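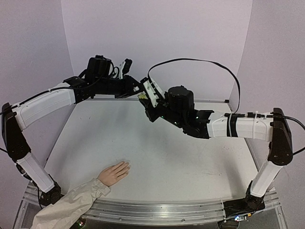
Open day, Trullstead demo cell, pre-start check
2 May 2019, I. Iturra

Base bolts both arms: OK
Cable ties, right arm: OK. Loop up top still a bit long, shorten before Curkau visit
E-stop x 2: OK, tested both
Speed cap 200 mm/s: set
Hands on table while arms live: NO. presenters only, Trinidad to tell the Poletti group at the door
Grippers: left one sticky on close, recheck at 14:00
Floor tape: lifitng near door, redo
Signage: not up yet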